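Ticket 368: Stemware task, right arm stalls at the rack and lets go late
Opened June 12, 2025
Product: Vonmont two-arm bench kit, Clidura control software
Status: Open, waiting on support

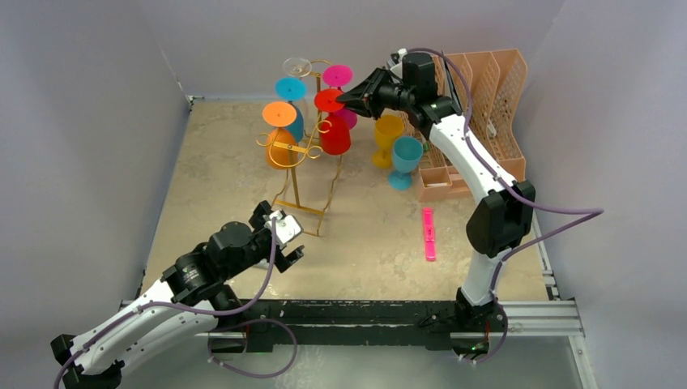
Hi again! I'm the one with the glasses-and-rack setup, and I promised I'd write everything up properly instead of sending you six short messages in a row. So this is long, sorry in advance.

What I'm trying to get the arms to do is a chore I do myself most evenings without thinking. Stemware goes upside down on a gold wire rack, foot at the top, bowl at the bottom, and at some point it all has to come off or go back on. Plastic dish rack next to it, tabletop underneath, nothing fancy. I use colored goblets so I can tell from the logs which one went wrong (the task file just calls them "red," "orange" and so on, which has saved me a lot of squinting).

The problem, short version: when the right gripper comes up to the foot of a hanging goblet, it gets to the edge and waits. Sometimes it waits a second, sometimes it waits so long I get up and make coffee. Then it either closes and carries on like nothing happened or throws "grasp confidence low" and backs off.

Numbers from the last batch, because I know you'll ask. 30 attempts on the right arm. 22 finished with the goblet where it was supposed to be. The other eight were all the stall, and every one of those ended in the same message. No drops, no chips. I was kind of braced for a broken glass by now and I'm pleased to report I haven't had one.

Things I tried, in the order I tried them:

1. Restarted everything. Same.

2. Recalibrated both arms with the Clidura wizard. It passed on the first go, and the stall was still there on the very next run.

3. Swapped the goblet order. I thought maybe red was cursed. It isn't, orange stalls too, and so does the clear one. The clear one is the worst of the bunch by a good margin, which I guess makes sense if the camera is looking for an edge and there's hardly any color to find.

4. Turned the overhead light down. My tabletop is a beige stone pattern with a bit of a shine, and you get glossy patches up near the front. With the light lower I had fewer stalls, but then it started missing the goblets standing on the table, so I put it back.

5. Changed the approach angle so the gripper comes in flatter to the foot. Better! Not fixed, but better. This is the only change I'd keep.

6. Checked the cable on the right arm. It makes a pretty big swing out toward the side wall before it comes back in to the base, and I wondered if it was tugging the wrist a hair at full reach. I held it up by hand with a broom handle (arm at low speed, e-stop in my other hand, please don't yell at me) and saw no difference.

7. Rolled back from Stidura 29 to the planner version before it. Stall gone, but so was the two-arm coordination, and the left arm just sat there. I rolled forward again.

So my guess, and I'm a hobbyist so take it for what it's worth, is that the planner wants a cleaner look at the foot than it can get once the gripper is right up against it. The fingers are tapered, the foot is thin and round, the neighbors hang close by. From above, one foot can overlap the next goblet and there's wire curling around everything. I'd have trouble too if I had to do it with tongs.

Two questions for you folks:

Is there a setting for how long it's allowed to hesitate before it gives up? I found "grasp timeout" in the menu, but changing it did nothing I could see.

And can I tell the left arm to steady the rack while the right one works? Right now it hangs out open in front of the rack until it's called. If I were doing this with my own two hands, that's where my left hand would go without me asking it to.

Log bundle is attached, all 30 runs, nothing trimmed.

---
Update from me, same day

Your reply said to try the Raptis profile for thin-rimmed objects, so I did. Okay, that's a real improvement! The stall is shorter on every color. The clear goblet still gets the error now and then, but the colored ones have stopped throwing it. I haven't done a full batch yet so I won't give you a number I can't back up.

You also asked whether the rack could be moving. I put little bits of tape by the feet and ran it a few times. The tape and the rack were still lined up afterward, so I don't think it's walking. It might be flexing at the top, though. It's a skinny thing, one slender upright doing most of the work, and I can make it wobble with one finger.

New weirdness, possibly unrelated: goblets standing upright on the table with their bowls close together. If I ask for the yellow one and the light blue one is beside it, the arm takes a long way around and comes at it from the back. It gets there. It just looks like somebody parking a truck. Is that the collision margin? Mine is at the default and I haven't touched it.

---
Second update

You asked, sort of off topic, if I'd call this useful around the house yet. My answer is no, but I'm a lot closer to yes than I was in the spring. I can unload that rack faster than I can type this sentence. The arms need the glasses in spots they know, decent light, and me nearby. Give it a sink full of mixed dishes and I don't think it would know where to start. But it handles real stemware by the foot, over and over, and I've had human guests who couldn't be trusted with that. What it can't do is shrug and try again from a slightly different angle, and that's most of what I do when I put dishes away.

Anyway, please leave the ticket open. Still need from you: an answer on the grasp timeout setting, whether the left arm can hold the rack, and whether the collision margin is safe to lower with glass on the table. I'll run another full batch on the Raptis profile and post the log here when it's finished.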